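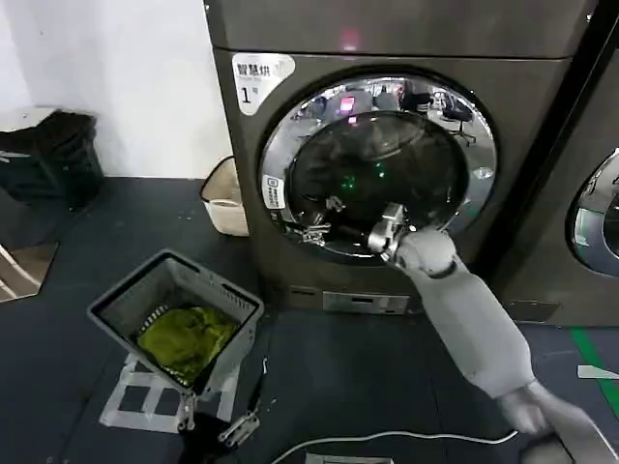
How often do you need to clean the lint filter on a front-loading dryer? After every load, even a small one.

I went a whole month without doing it when I moved in. Towels took two cycles and I blamed the dryer.

The filter pulls out, you roll the lint off with your fingers, and it goes back in. If it feels waxy, that's from dryer sheets. Warm water, old toothbrush, let it dry overnight.

Then the door. Wipe the chrome rim and the glass with a damp cloth. No scrub pads, they scratch. I use the Zestlow glass cloths, the 4 pack, and one has lasted me since July.

Check the rubber seal while you're there. I found a sock and a hair tie in mine.

Loading: I stop when there's still a hand's width of space at the top. Sheets go in alone or everything else ends up balled inside them.

Shirts come out at 30 minutes, still a little damp, and go straight on hangers. I haven't ironed in ages.

Our laundry room is quiet until 7 on Saturday. After that you wait.

Someone asked about wool dryer balls. I have the Urby ones. They're fine. Towels maybe a bit softer. They are loud.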